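Search the help pages Search All topics Go

Wrist camera view drifts after swapping fingertips, grip lands low on clear cups

3 min read
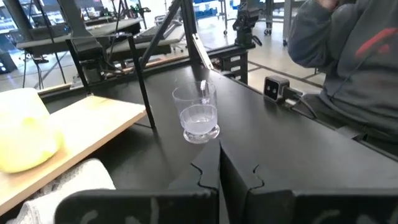
Vilja Laaksonen: Before you touch the calibration, check that both fingers are seated all the way on their mounts. I have seen more low grips from a finger that sits slightly proud than from a bad hand-eye file.

Original question, posted in September

We have a Skallard two-finger gripper on a tabletop arm with the camera on the wrist. I replaced both fingertips last week because the old pads were worn. Since then the arm closes lower than it should on clear drinking cups. On a solid block it is close enough that I can't tell. The cup is on a matte black tabletop and there is a second camera standing on the far side of the table. The controller is a Vorkness. I reran the wrist calibration 2 times and the result is the same. Do I have a mechanical problem or a camera problem? The manual covers changing the tips but says nothing about what to redo afterward.

Answer 1 (accepted)

Domenica Trummer

It could be both, so do the mechanical part first.

Power the gripper down and take the fingers off. Wipe the mounting faces on the fingers and on the mounts. Old threadlocker in the corners is enough to tilt a finger. Put them back, run the screws in by hand, then tighten them a little at a time, going from one side to the other. Close the gripper at low force and look at where the tips meet. They should come together in the same place every time you cycle it. I do 40 cycles and check again, and if the meeting point has moved, a screw is loose or a mount is worn. Scuffs on the outside of the mounts don't matter. Scuffs on the mating face do.

Then fix the tool length. New tips are often not the same length as the old ones, and the controller keeps the old value until you change it. Rerunning the wrist calibration will not correct this. It only solves where the camera is relative to the flange. If your new tips are 6 mm longer, every grip will be 6 mm low and the calibration will still report a good result.

Measure from the flange to the closed tips with a height gauge, enter the number, save, and restart the controller. Ours did not load the new value without the restart.

Test on the solid block again and measure it this time. "Close enough that I can't tell" may be the same error.

Answer 2

Clear cups are bad for depth cameras. Put tape on it and see if it goes away. We use Bramudeck mats under ours, helps a bit.

Answer 3

Vilja Laaksonen

Agree with the tool length. I would add the cable. If the wrist camera cable is short it can pull the bracket when the last joint turns, and you get an offset that changes with the pose. Turn the wrist to both ends of its travel and watch the bracket. We reclip ours every 400 hours and check the bracket screws at the same time.

Comment from the person who asked: Tool length was wrong, the new tips are longer. Block was low too once I measured it. Have not looked at the cable yet.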